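Bench notebook, gripper comparison
May, started 9:20, Fouad Tannous

Picking up from where Qusai left the bench. The Jivico jaw is off the arm and in the drawer with its two spare belts. The Sokora is on, with the short adapter plate. Four screws, threadlocked this time. Tool weight re-entered in the controller as 709 grams, which includes the plate and the wrist camera bracket. Qusai had 333 in there from the bare Jivico, and the arm was sagging a little on every stop until I changed it.

Purpose today is the same as last time: basket work. Put a small object in the wicker tray, then go to the rim, close on it, and shift the tray without lifting it off the table. The hard shell bins never gave either gripper any trouble, so I'm not repeating those.

Settings
Speed limit 20 percent for approach, full speed for transit. Grip force at setting 24 on the Sokora scale. I don't have a conversion to the Jivico scale and I'm not going to guess one. If we want force numbers side by side, we need to borrow the load cell again.

Ran the Gadotard script for the sequence. Had to change the open width by hand in two places, as the script still assumes Jivico jaw travel. Qusai, can you move that to the config file so we stop editing it in the middle of a session.

Morning notes
Ball is easy. The Sokora pads close on it evenly and it doesn't squirt out the way it did with the flat jaws. Cube is also fine as long as the approach is square to a face. If the wrist is rotated off by much, the pads catch a corner and the cube turns in the grip. It still got carried, but it came down crooked. The Jivico was better on this one, I think on account of the wider jaw. Not a big difference.

Rim is where it gets interesting. The braid on the rim is thicker than the side wall, so the pads want to ride up over it or slip down under it depending on the approach height. Coming in from above with one finger inside and one outside works best so far. From the side, closing on the outer wall, the pads just push the weave in and the tray slides away. I tried dropping the force and it slid anyway.

Cable: the gripper cable needs a better route. It loops out over the wrist and on the wide rotations it gets close to the table. Added a velcro strap at the elbow. That helps for now, but I'd like a proper clip before anyone runs this unattended.

Cameras
Kept both views on all morning. The fixed one is good for judging where the tray is and which way it's turned. It's no use for contact, you can't tell if a finger is touching the rim or just above it. The wrist camera is the reverse. Close to the tray it gets mostly white table and a strip of weave, and the focus goes soft on the nearest strands. A shorter focus setting might fix that. The other choice is tilting the bracket a few degrees toward the fingertips - we lose some view on approach but get more of the pad at the moment of contact. I'd try the tilt first, it's two screws.

Also, the table needs wiping before sessions. The specks show up in the wrist view, and the edge finder picked one up as a corner once.

Opinion so far: Sokora for round things and for the rim, Jivico for the block. If we can only keep one on the arm I'd keep the Sokora and deal with the cube by fixing the wrist angle in the script. Qusai may disagree, he liked the Jivico controller better and he has a point there, the Sokora one takes forever to home.

To do
- tilt wrist bracket, repeat rim approach
- cable clip
- open width into config
- ask Tannous shop about softer pads, same outline 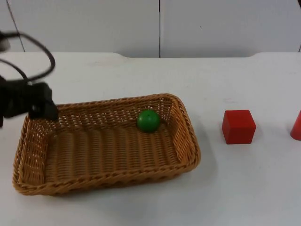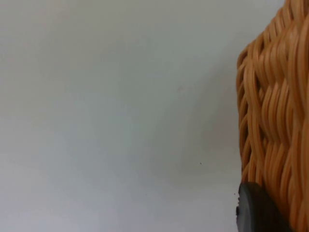 Rim work at the wicker tray. First is the fixed camera, ball in the tray and cube on the table. Second is the wrist camera close to the weave.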